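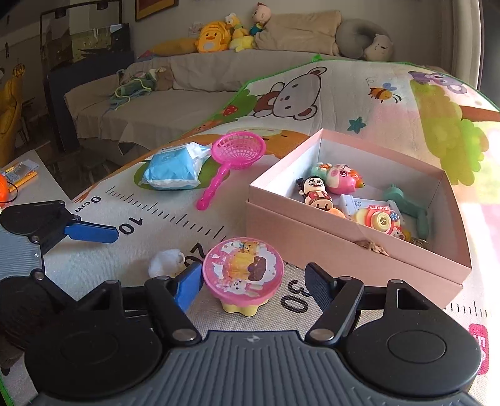

Edivaldo Nogueira
19/12/2021

The old dishwasher stopped draining in May and I put off replacing it for longer than I should have. I cleaned the filter, took the hose off and rinsed it in the tub, and ran it again with the door panel off so I could listen to the pump. It hummed and did nothing. A new pump cost almost half the price of a basic machine, and the bottom rack was already rusting at the corners, so I gave up on it.

We washed by hand through the summer. I don't mind washing dishes, but I mind the drying rack taking up the only good stretch of counter, and with four of us eating at home every night it was never empty. By fall I had started shopping.

I looked at three machines. The first was a Bukley, full size, with a third rack at the top for silverware. I liked the rack. I didn't like that the controls were on the top edge of the door, where you can't see how much time is left without opening it. The second was an Asilano, which was quieter on paper and had a nicer door, but it needed a cabinet panel to match and I wasn't going to pay a carpenter for that. The third was a Maksymiv, plain white, buttons on the front, a small display that counts down the minutes. It was the cheapest of the three and I bought it.

Delivery was fine. Two men carried it up the back steps and left it in the middle of the kitchen with the straps still on. I had decided to install it myself, and I'd say the job is within reach if you have done any plumbing at all. The water line took 20 minutes. The drain hose took longer than that, because the old one ran through a hole that was too small for the new fitting and I had to go borrow a hole saw from Eyvindur Ásgeirsdóttir across the street. She also lent me a level, and I needed it. Our kitchen floor drops toward the outside wall, more than I knew, and the front left foot is now screwed out nearly as far as it goes.

One thing I got wrong was the drain hose loop. The manual says to run the hose up high under the counter before it goes down to the sink connection. I skipped that the first time and found a puddle of gray water in the bottom of the machine the next morning. I went back in, screwed a clip to the underside of the counter, hung the hose from it, and the puddle hasn't come back.

I've been running it for a few weeks now, usually one load a night. Some notes for anyone looking at the same model.

The normal cycle is long. It runs well over two hours, and I thought something was broken until I read that this is how newer machines save water. There is a quick wash that takes 40 minutes, but it doesn't dry anything. I use it for glasses when people are coming over and then wipe them with a towel.

Drying is average. Plates and bowls come out dry if I open the door a few inches at the end and leave it. Plastic containers do not come out dry, ever. The heated dry setting helped a little, and I turned it off after a week – I would sooner shake the lids over the sink than pay for the power.

The racks hold 12 place settings according to the label. That may be true if all your plates are flat and all your bowls are small. Ours are deep, and they only fit in every other slot. The top rack does adjust, with a lever on each side, and moving it up one notch made room for the big dinner plates below. I wish the lower tines folded down all the way. 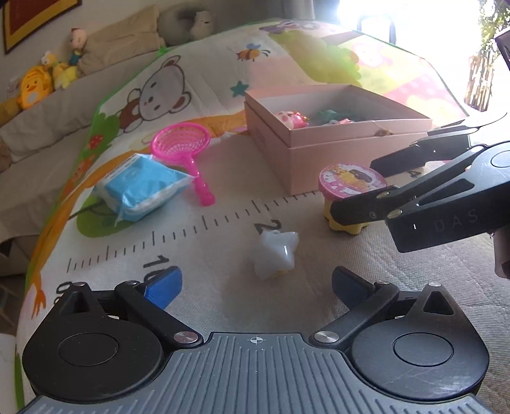 Noise and detergent

It is quieter than the old one by a lot. I can run it while we watch TV in the next room and I only hear it when it drains. There's a click when the soap door opens that startled me the first few nights.

For detergent I started with the pods that came in the box and then switched to Drarnley powder, which is what we had used before. The powder does as good a job and I can put in less for a half load. Our water is hard, so I also fill the rinse aid every couple of weeks. Without it the glasses get a white film that looks like dirt and isn't.

The filter twists out from the bottom, and I rinse it on Saturdays along with the sink strainer. It had a cherry pit in it last time and a piece of label from a jar. I have started peeling the labels off first.

The extended warranty was 100 dollars and I didn't buy it. The standard one covers parts for a year, and I kept the receipt in the kitchen drawer with the manual. The old machine is still on the back porch, waiting for the city to pick it up. I took the silverware basket out of it, which fits the new rack better than the one that came with it.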